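Search the forum
All topics Go
Print this thread | E-mail this thread

Student project: our bin-picking arm keeps choosing the easy stuff. How do you score that fairly?

Meenakshi Venkataraman
November 28, 2020

Hi all! I help run an after-school robotics group at Fulldale and we are having the best time with a picking project, but we've gotten stuck on the scoring and I'd love some outside opinions.

The setup is simple enough. The arm reaches into a bin, picks something up, and drops it in a second bin. Students are split into 2 teams, Nolska and Sturkik (they named themselves, don't ask me what it means), and each team writes its own picking code. Same arm, same gripper, same objects. A run lasts 10 minutes and at the moment we give one point for every item moved.

The trouble is that Sturkik figured out very quickly that you can skip anything awkward. Their code goes for whatever stands tall and has clean edges, and leaves the soft or shiny things for last. Nolska's code tries things in whatever order they come and spends ages on the clear bottles. They lose every time, and I think theirs is the more interesting program! One of their students wrote a really lovely routine for backing off and trying again from another angle, and it earns them nothing.

So do we weight the objects? Take points off for skipping? I don't want a rule sheet so long that the kids stop reading it. We have our open evening in January and I'd like the scoring settled before then, so they have time to change their code.

Also, any thoughts on what should go in the bin would be very welcome. We mix food, toys and odds and ends right now.

Erdal Yalçınkaya

What a fun project, and what a good problem to have! I'd leave Sturkik alone, they read the rules and played to them. Change the rules and see what they do next.

We ran something close to this for our engineering club. What worked was letting the students set the point values themselves. Each team got 30 points to hand out across the other team's objects before the run. You put high values on the items you think the other team can't pick, but if they do pick one, they collect. It made them think hard about why a thing is difficult. Clear plastic is hard for the camera. A pouch is easy to see and hard to hold, because it folds up the moment the fingers close. A long thin item is fine if you grab it across the middle and hopeless if you come in along its length.

A few smaller things:

Clamp the bin to the table if you haven't yet. Ours crept a little on every missed grasp and by the end of the run the positions were off.

Log every attempt, including the failures. We had 2000 of them by the end of the term and the students got more out of reading that log than from any of the runs. You'd find out fast whether the Nolska retry routine pays off, and on which objects.

Don't reset the bin by hand to the same layout each time. Tip the things in and take what you get, but give both teams the same layout by photographing it and copying it for the second run. It's fiddly — two students can do it in a couple of minutes once they've had practice.

For the contents, your mix sounds right to me. I would keep at least one real vegetable in there. They come in odd sizes, they roll a bit, and you have to buy a new one now and then, so no one can tune their code to one exact shape. Round things are good too, as long as they can roll into a corner where the fingers won't fit down beside the wall. That corner will cost you more points than anything else in the bin, so maybe give an extra point for it.

Good luck in January and please post how it goes!

Bhattacharjee

just take away a point for anything left in the bin at the end. fixed it for us. and make the runs shorter, ten minutes is a lot of watching

Meenakshi Venkataraman

Thank you both! I read the point-setting idea out to the group and they were arguing over values before I got to the end of it, so I think we have a winner. We'll combine it with the leftover penalty. Layout for the first run under the new rules: 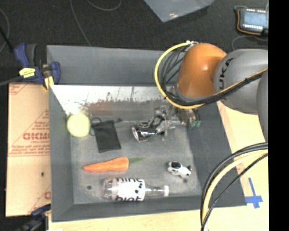
Erdal Yalçınkaya: Oh good, you're keeping the penalty in too. Watch out for a team going below zero early and giving up. We stopped the score at zero for the first couple of weeks and took that floor away once they'd gotten the hang of it.

Contact us | Copyright 2020 | Back to top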